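Grey Areas: How Stidport Chooses Its Paint
Term project report, Jan 8, 2026
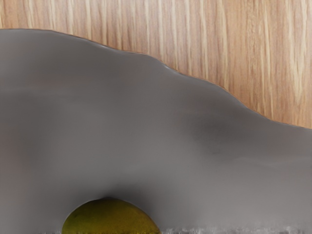 Our group set out to learn why so many front doors in Stidport have gone grey. We posted 138 questionnaires through letterboxes in December, a month when people have better things to do, and waited. The paint trade sells grey under names that promise weather, pebbles and inner peace, but most of it comes down to warm or cool. A single smooth surface can manage both, going from a medium cool grey at the upper left to something lighter and a touch warmer towards the middle, and our respondents would have given each end its own tin and its own price. One household on Chu Lane had bought four testers before admitting they matched.

We sorted the replies by street and by stated reason. "It goes with everything" won easily. "The neighbours did it" came second, although the neighbours, when asked, tended to blame the other neighbours.

The weak point is the sample. Three streets are not a town, and Gundilitz Road has a residents' newsletter that recommends colours — this may have tilted things. A repeat survey should cover the harbour side, where the doors are still mostly red.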